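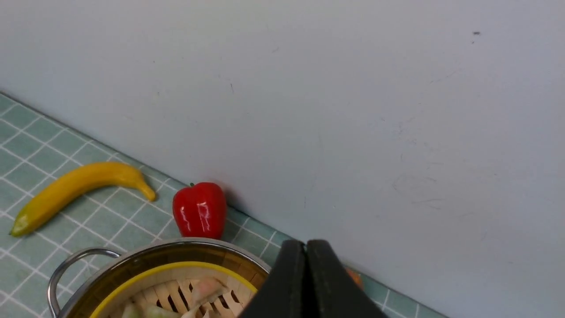

My apartment in Clukton and what I learned about renting

3 min read

When I moved to Clukton in January I had two suitcases and a job contract, and I believed the apartment would be the easy part. In my country you meet the owner, you drink tea, you agree on the price. My first rental application here had more pages than my university application.

The agency was called Dirance. They wanted proof of income, a letter from my old landlord and a fee of 217 dollars, which they did not give back when another person got the place. My old landlord is my aunt. She wrote a very serious letter in Vietnamese and I translated it, and then they asked for a certified translation. I gave up on Dirance after that.

The apartment I have now I found through a colleague at Medico. Her neighbor, Mr. Đàm, had a unit on the second floor and did not want to use an agency. He showed it to me at seven in the evening, after work, and I made the mistake of seeing it only in the dark. The next morning I found out that the bedroom window looks at the bakery parking lot, where deliveries begin at 4:30. I bought earplugs. Now I sleep well, but I still recommend to visit once with daylight.

The second mistake was the deposit. I signed the paper about the condition of the rooms without reading it slowly. It said "good condition" for everything. A friend told me to write down every mark and every scratch, even the small ones, and to send the list by email so it has a date. I did it three weeks late. Mr. Đàm answered very politely and signed my list, so I was lucky.

Heating was my surprise. The first bill was 381 dollars, almost a third of my rent. I had kept the thermostat at the same number all day, also when I was at work. In March I learned how to program it, and the next bill was much smaller.

I am still learning the words. "Utilities included" can mean only water. "Cozy" means small. If you are looking for a place now, ask every question twice, and ask one time in writing.

Xuân Võ

Contact | © Xuân Võ | Back to top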